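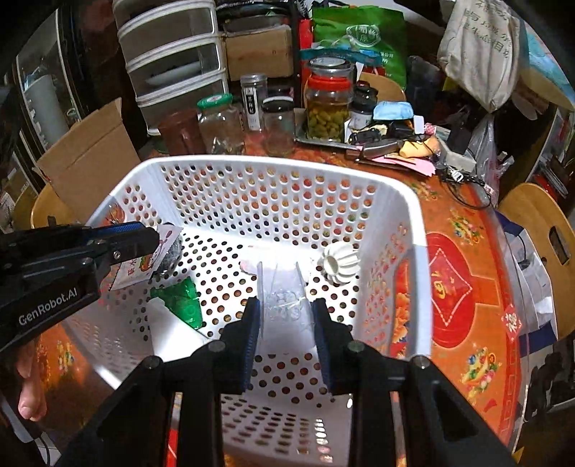
Loststead: your questions about clearing and sorting

Hello! I'm Philomena Phelan and I run Loststead, which is me, a van, and Diarmuid Egan on the days when there's a wardrobe to get down the stairs. I help people clear and sort their homes, mostly in Ernwood and out along the Tramside end of town. I get asked the same things on nearly every first phone call, so I've put my answers here. If yours is missing, ring me and I'll probably add it (eventually).

What do you do all day?

It depends on the house! Some days I sit on a bedroom carpet with somebody going through jumpers. Other days we're emptying a shed. Most of my jobs are people moving somewhere smaller, or a family sorting out a parent's place, and then there's a steady trickle of folk who just can't get into the box room any more. I sort, bag, label, carry, and drive things to wherever they're going. I don't do deep cleaning and I don't do gardens, though I have been known to sweep up after myself.

How much is it?

A day with me is £135. That covers six hours, the van, and one trip to the tip or the charity shops at the end. If we need Diarmuid as well I'll tell you the price for him before we book, never on the day. The first chat is free and lasts 30 minutes, over the phone or at your kitchen table if you're local.

How many days will I need?

A box room or a single bedroom is usually done in one. A two-bedroom flat that's been lived in for a good while tends to take 3 days, and I like to leave a gap in the middle if we can. People get tired. I get tired! Deciding about things is much harder work than carrying them, and by four o'clock most of us would throw out the kettle.

Do I have to be there?

For the sorting, yes please, or someone who can speak for you. I won't guess about another person's belongings. Once it's all been decided you're very welcome to go out and leave me to the lifting. Stavros Andreadis, whose mum's bungalow I did last spring, went to the pictures for the afternoon and came home to an empty garage, and he still tells people it was the best film he ever saw.

Where should I start if I want to have a go on my own first?

Start somewhere dull. The airing cupboard is brilliant. Old towels don't make you cry and you get a whole shelf back in under an hour. Coats are good too (check the pockets). Leave photographs, letters and anything with handwriting on it until the very end, because once you sit down with a shoebox of letters that's your Tuesday gone.

What about all the tiny bits? I've got drawers full of them.
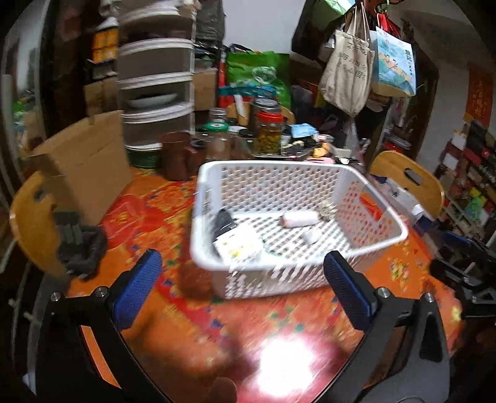 Tiny bits are the part everybody dreads, and I completely understand why, as one kitchen drawer can hold more decisions than a whole loft. My way is to leave drawers till after the big furniture is settled and then do them sitting down, one at a time, with a cup of tea. Tip the drawer into something light you can carry about. A white plastic basket with little holes in the sides is just the job, set down on a round table with a cheery cloth, red and orange and yellow if you have one, so you can pull up a chair from any side. Put back what you'd go out and buy again. The rest gets bagged up, and if you don't know what a thing is for, give it a month in an envelope with a question mark on the front. I've only once had somebody ask for their envelope back, and that was for the key to a piano.

Will you make me throw things away?

No! Please don't worry about this one. I'm nosy and I'll ask you questions, but I'm not the boss of your house. If you want to keep eleven teapots we'll find a good shelf for eleven teapots. What I will do is tell you if the shelf won't hold them.

Where does everything go?

Anything in decent nick goes to the charity shops, and I split it between them so no one gets swamped. Books go to Peadar Ó Briain, who has the stall by the tram stop and will take nearly anything except encyclopaedias. Blankets and old towels go to the animal rescue. Paint, batteries and dead electricals go to the proper bays at the tip. I don't sell things for you. I tried it for a year and spent the whole time writing back to people who wanted a sideboard delivered for nothing, so now I'll pass you the number of an auction house and let them get on with it.

Can you move a piano or a big dresser?

Dressers, usually, if they come apart. We've got a folding trolley called a Dierckx which Diarmuid loves more than is normal and it'll take most things down a straight staircase. Pianos, no. Nor snooker tables, nor safes, sorry.

My sister and I can't agree about our dad's things. Is that a problem?

It's very common, and I don't take sides. What works quite well is stickers. You each get a colour, you go round separately, and anything with one sticker is sorted. Anything with both goes in one room and we leave it until last. There's always far less in that room than people expected. Ultan Ní Mhurchú and her brother ended up with 3 things in theirs: a clock, a fishing bag and a truly horrible lamp. They take turns with the lamp.

Do you tell people what you've seen?

Never without asking. The people named on this page all said yes (Stavros wanted a bigger mention). I don't take pictures of your rooms and I don't chat about your cupboards in the shop.

How far ahead do I need to book?

A fortnight is normally plenty. July fills up early with house moves, so shout as soon as you've got a date, even a wobbly one. If you have to cancel, just give me two days' notice and there's nothing to pay.

Should I tidy before you come?

Lots of people do, and it's very sweet, but I'd much sooner see it as it is. Clear me a path to the kettle and we'll start from there.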